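Workshop > Small Benches > Practice Pads and Thread

Keeping a stitching pad going (and keeping your thread out of trouble)

Posted 22 May 2021

I promised a page on practice pads back in November and then got completely sidetracked by the glue shelf, sorry! So, practice pads, the soft pink synthetic kind for learning stitches. I've gone through more of them than I'd like to admit, and most of the early ones I ruined myself.

Cut less than you want to. My first pad had so many slits by the end of the week that it flapped like a fringe. Now I make one straight cut, fill it with stitches from one end to the other, snip them all out and fill it again. I get 6 rounds out of a cut before the edges start to tear, and only then do I start a new one, 2 inches over. Draw the line first with a washable marker if your hand wanders (mine does).

Work in one direction and finish each stitch before you go on to the next, knot, trim, done. I used to leave all the trimming for last, thinking I was saving time, and ended up snipping a knot I wanted to keep nearly every session. Leave yourself short tails too, long enough to grab when you're taking the stitches out later. Two little tails sticking up in a Y are plenty.
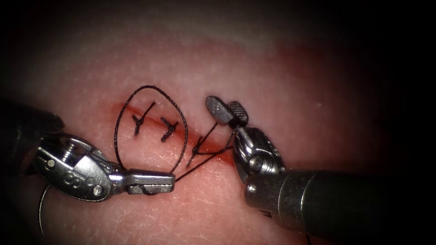 One reader wrote in to disagree with me about tails: she cuts hers right down to the knot and pulls everything out with a seam ripper afterward, and says the pad lasts longer that way, with no tugging at the holes. I tried it for a weekend. It's kinder to the pad, I'll give her that, but I sliced through the surface twice and went back to my tails and my small scissors. If you have a steadier hand than me, go for it.

Now thread. Black on pink is the easiest thing in the world to see, so save the pale stuff for when you're better at it. I buy the plain black on the Nanddale spool, 300 yards, and it lasts me ages. Cut a piece as long as your forearm, maybe a bit more. Any longer and you spend the whole time hauling it through, any shorter and you run out halfway through a knot and say things.

What to do with the slack was the thing that took me longest. A big open loop lying flat on the pad is fine! Leave it nice and wide and it'll slide in after you when you pull. The trouble starts with little tight curls close to where you're working, which hook on anything that sticks out, including the tails you just trimmed. When I see one of those forming I stop, lift it off, lay it wide again and carry on.
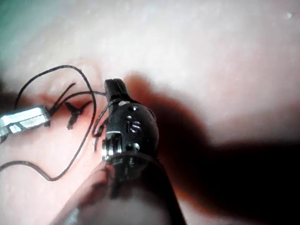 Big loop, little loop: black thread over the pink pad.

Light matters more than I thought, too. A shiny pad throws glare right where you're trying to look, so tip the lamp until the bright patches move off the cut. Dim corners don't bother me as long as the middle is clear.

For cleaning, lukewarm water and one drop of dish soap, then pat with a lint-free cloth. Red dye will stain along a cut no matter what you do, and I've stopped fighting it. Don't scrub. A dusting of cornstarch takes off the tackiness once it's dry, and I keep mine flat in a Plulby sandwich box with the lid on. Folded pads keep the fold. My worst one sat bent in a drawer for 27 days and never lay flat again.

More from the bench
Threading a curved needle without swearing
Four uses for a worn-out cutting mat
The Grestilholm drawer dividers, one year on
Getting glue off tweezers

Previous | Next | All tips | Contact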